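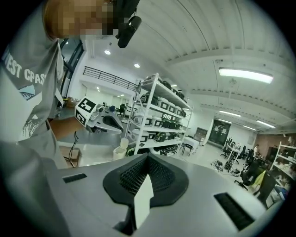
The tall white unit in our workroom, four tiers in view and all of them packed

Open metal shelves for a shared workroom: keep, or go to cabinets?
Workrooms & Storage board

solveig_b
Posts: 821
Location: Bikusmont

Hello all, and sorry in advance for the length, I never did learn to write a short post! We've had open white metal shelving in the workroom since April and I still go back and forth on it. I love that I can find things. I walk in, look across, and there's the gear, black things and white things all mixed together, and I know at a glance which shelf I want. What I don't love is that every tier fills up the minute I turn my back, and then the overflow heads for the tables.

The tables are my other headache. The brown wood one is lovely to look at, but a cable hanging off the side toward a little cardboard box on the floor is a pretty fair picture of how we manage wires over there. The white table has a round cable hole in the top and I'd like to see it get more use.

So, do I close everything in with Tivby cabinets, or keep the open shelves and learn some discipline?

Sólveig Bisgaard

hank_of_all_trades
Posts: 1692

Cabinets, every time. Open shelves collect dust, and things with mesh and slots in them are the worst to clean. I put doors on everything in my shop and sleep better for it. Check your depth before you order, though. The Tivby ones I bought were 16 inches deep inside and I had to send two back.

marigold77

I'm going to disagree with Hank, kindly. We had doors, and all the doors did was hide the mess until somebody needed something in a hurry. Then it was ten minutes of opening and shutting! I'd keep the open shelves and take one tier's worth of stuff out altogether. It hurts for a week or so and then you forget what was on there.

hank_of_all_trades
Posts: 1692

Labels, marigold. Labels on the doors.

marigold77

We had labels, Hank. They were very nice labels and they were all wrong by summer.

solveig_b
Posts: 821

You two are making me laugh over my coffee. I think I lean toward marigold, though I hear you about the dust, Hank, I really do.

I should have mentioned we have soft things to deal with as well, and those are what I've been working on this week. Fabric doesn't belong on the shelves with the hard gear, in my book, so it gets folded at the white table and put away somewhere else.

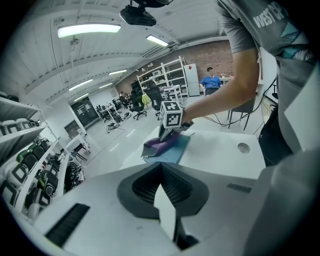

I like to fold on something flat with a bit of color to it, partly so I can see my edges and partly because a bare white top shows every smudge. Lay the piece down, smooth it out with a flat hand, bring one side over, and press along the fold before you do the next one. If there's a lining, tuck it in first — it creeps out otherwise and the whole pile leans. My mother folded everything in thirds and I still do, though I know there are halves people out there.

tinker_jo

Halves person checking in! Thirds never stack right for me. Have you tried one of those Zinchenko folding boards? I've had mine six years and it's flat as ever. On the shelves I'd wait a bit. Bins on the bottom tier only, then see how you feel.

solveig_b
Posts: 821

Bins on the bottom I can do, and Demar has some shallow ones I've had my eye on. Jo, what size is your board? I'd want one that leaves me some table to work on.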